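Laundry in shared housing: how students wash, dry and store, and what it costs them

Project report, Household Resources module
October 15, 2024

1. Why we picked this

Everyone in our group lives in shared housing and everyone complains about laundry. Machines full, dryers that don't dry, clothes hung over doors. We wanted numbers instead of complaints. The question we settled on after two false starts: how much water, power and money goes into a normal student wash week, and how much of it could be saved without buying anything new.

We looked at two buildings. Bornberg is the older one, shared machines in the basement, coin operated. Etcombe is newer, one small machine per flat. Both are full of students so we figured the habits would be close. They weren't, really.

2. What we did

Paper survey under every door, one page, front only. We handed out 242 and got 200 back, which is way better than we expected (we put candy in the envelope). On top of that, 40 households kept a wash diary in August. They wrote down each load: what was in it, temperature, program, dried how. Some diaries are very neat, some are clearly filled in the night before we collected them. We kept all of them but marked the doubtful ones in the spreadsheet.

We did not meter the machines ourselves. Building manager in Bornberg said no to plug meters, so for power we used the label values. Weak point, we know.

3. Sorting

Most people don't sort by color anymore. They sort by what they need tomorrow. The one exception is dark clothes, a lot of diary keepers run a separate black load, cold, turned inside out. Hoodies and work pants mostly.

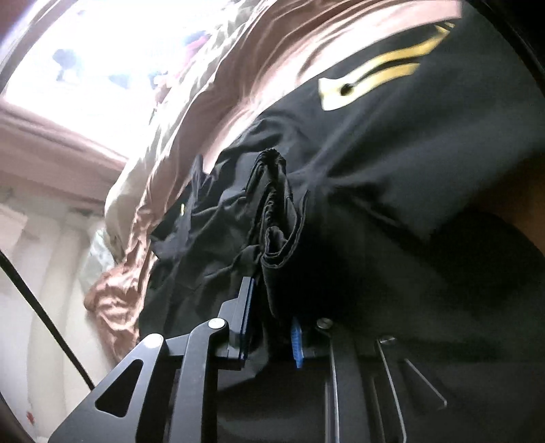 The reason given most often was fading, second was lint. Somebody in Etcombe wrote "one white towel and its over" in the comments field and we think that sums up the lint problem. The separate load does mean more half full drums though. In the diaries the dark load was the one most often run at half or less. So the habit that protects the clothes is also the one wasting the most water. We didn't see that coming and it changed how we wrote section 6.

4. Temperature

Short section, the result is simple. Nearly everyone washes everyday clothes cold or warm. Hot is for towels and sheets, or after someone was sick. In Bornberg the coin price is the same for every program, so there's no money reason to go cold, people do it anyway. A few said they choose hot on purpose to "get there moneys worth." That's a pricing problem, and an easy one to fix if the owner wants to.

Detergent: we asked about brand and dose. Brand turned out useless, people write "blue bottle." Dose was more interesting. Hardly anyone measures. Most pour into the cap without looking at the lines, and the lines are for a full drum in hard water anyway.

5. Bulky stuff

Blankets, comforters, mattress pads. This is where shared housing gets awkward. The Etcombe machines are small and a thick blanket fills one by itself, comes out still heavy with water, then sits on a rack for two days. Bornberg has one large machine but it's the one with the line in front of it.

So people wash blankets rarely. Typical answer was once a semester, quite a few said "when I move out." The ones who wash more often nearly all have a laundromat nearby. Lo Presti, on the corner by the Brastau bus stop, came up again and again in the survey comments, mainly for the big dryers. Fleece is a bit of a special case. It dries fast even indoors, so fleece owners washed theirs more than people with cotton or down. Worth knowing if you're buying a blanket for a dorm room.
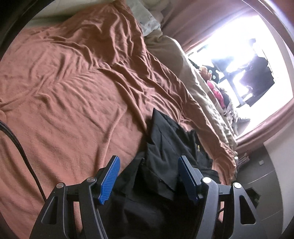

6. What could be saved

- Combine dark loads between roommates. Costs nothing, biggest water saving on our list. Needs a bit of trust.
- Price the cold program lower in Bornberg. We wrote to the owner, no reply yet.
- Measure detergent. Half a cap is plenty for most loads in the diaries.
- Keep the large machine for bulky items on certain evenings. A sign-up sheet would do.
- Spin again before using the dryer. Few people knew the spin only program was there.

7. Problems with the study

August is a bad month. Half the buildings are away and the ones who stay have summer clothes, so loads are lighter than in winter. Label values aren't real use. And diaries change behavior, at least 2 households told us they started filling the drum properly becuase they had to write it down. If we did it again we'd run it in winter and push harder for the meters.

Spreadsheet and blank survey form are in the appendix.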